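Clearing Up After Breaks: Waste in the Wumari Common Room

3. Method

We looked at how the common room table is cleared after the Friday break. Each user was asked to put their rubbish in the bin before leaving, and what went in was sorted and weighed afterwards. The 12 sessions gave 3924 g in total. 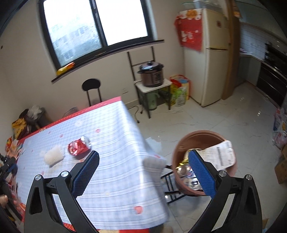

Drinks cans were the hardest item to place in our categories. Crushing them saves space, but a crushed red can on its side on the checked cloth still counts as table litter under our rules, even with the bin open beside the table. Cartons and trays went down as card unless they had a plastic lining.

4. Results

Snack packaging made up 2000 g and card 394 g. The rest was cans, food scraps and mixed paper. Wrappers were often left until last.

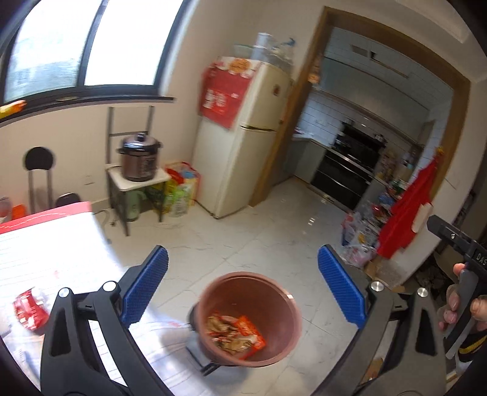
Echeverri thought one bin was the main problem, and told us that people would separate cans if a second one stood next to it. We did not test this. The Brallska group has tried two bins in its own room and we have asked for their figures.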